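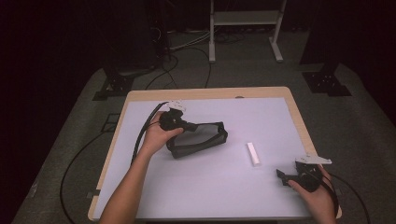
Revision 3 of our handling rules for hand-held gripper sessions went live at the Usgate site on Monday. Most of the text is carried over from the Stulville version. The changes are below, with my notes.

Cables. Each gripper cable runs back along the forearm or straight off the side of the table. It does not cross the work sheet at any point. Floor slack stays clear of the operator's feet - the old wording said "tidy", and no two sites read that the same way.

Soft items. Straps, sleeves and anything else made of fabric get gripped on a folded section, with both jaws fully on the material. A single layer is allowed only if the task card says so. Kpodo wanted a minimum overlap in millimeters. I left it out until we have a gauge people will use.

Idle hand. The gripper that is not working stays in the hand, near the table edge, jaws toward the center. Setting it down mid-task ends the take.

Breaks. 15 minutes of work, then 7 off. Wrist load was the main complaint in the Jolemia trial, and the older schedule ran too long.

Logging. A dropped item is recorded as a drop even if it lands on the sheet. I went through 3876 entries in April and found drops filed under four different labels. The old labels will be rejected at upload starting with the next revision.

Still open: whether the sheet has to be taped at the corners.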